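How to Line a Three-Sided Tabletop Enclosure with Patterned Panels and a Tiled Floor
Urneck Workshop Pages – posted 2019-01-02 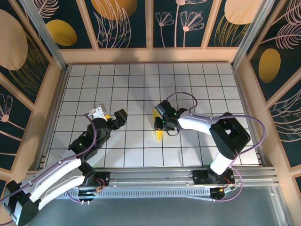 Dark teal botanical panels on three sides, with a white tiled floor ruled in thin dark lines.

These steps cover lining the walls and floor of an open-front enclosure that sits on a bench or table. The frame should already be standing, with a post in each back corner and a straight rail or edge along the front. The instructions assume an inside width of 40 inches. Change the cuts to suit your own.

What you need

Backing board for the back wall and both side walls
Patterned covering, such as wallpaper or self-adhesive vinyl
Light wooden strips to cover the seams
White tiles, or white floor sheet with printed grid lines
Spray adhesive or wallpaper paste
Double-sided mounting tape
Utility knife, steel ruler, square and pencil
A plastic smoother or an old gift card

Choosing the pattern

Large shapes are easier to work with than small repeats. With big circles in mustard yellow and peach on a dark teal ground, and flowers and leaves drawn over them in pale pink line, a seam that is slightly out is hard to find. A stripe or a small check will show every error.

Buy all the covering at one time and compare the batch numbers on the rolls. The Khondokar rolls we used on an earlier box came from two batches, and the teal was a shade lighter on one side wall. Returns took until May.

Step 1. Measure the walls

Measure the back wall between the corner posts at the top, middle and bottom. Write down the smallest number. Do the same for each side wall, from the post to the front edge. Take 1/8 inch off each width so the boards drop in without being forced.

Step 2. Cut the boards

Divide the back wall into 3 equal boards. Each side wall can be a single board if your sheet is big enough. Mark the back of every board with its position and an arrow pointing up. Stand them all in the frame dry before any covering goes on, and trim now if something binds.

Step 3. Lay out the pattern

Roll the covering out face up and set the boards on top of it, in order. Shift them until you like what falls where. Try to keep one whole circle or oval on each side wall – a sliver of color at the edge of a board tends to look like a mistake. Flowers and ferns can be cut anywhere. When you're satisfied, mark the cuts and add 2 inches on every side for wrapping.

Step 4. Cover the boards

Apply adhesive to the board, lay the covering down from the top, and work toward the bottom with the smoother. Push air out to the sides. Turn the board over, cut the corners at 45 degrees, and fold the extra onto the back. Leave the boards flat under a few books overnight.

Step 5. Lay the floor

The floor goes in before the walls. Find the center of the front edge and square a pencil line from it to the back. Start tiling from that line at the front and work toward the back wall, so that any cut tiles end up against the panels. Sight along the grid lines after each row. A row that wanders by 1/16 inch will be obvious by the time you reach the back.

If you are using sheet with a printed grid, line up one printed line with your pencil line and tape the front edge first. Then lift the back half, peel, and press down. Repeat for the front half.

Step 6. Set the walls

Put the back boards in first, then the sides. Use mounting tape on the posts only. Taped this way, a board can come out later if you want a different pattern – we have changed ours over to the Sorkatier leaf print and back with no damage to the boards.

Step 7. Add the strips

Cut the wooden strips to the full height of the back wall and sand the ends. Place one over each seam and check it with the square against the floor before pressing it down. Leave the wood pale if your covering is dark.

Cleaning

Wipe tiles with a damp cloth and dry along the lines. Dust the panels with a soft brush. Do not spray cleaner on paper coverings.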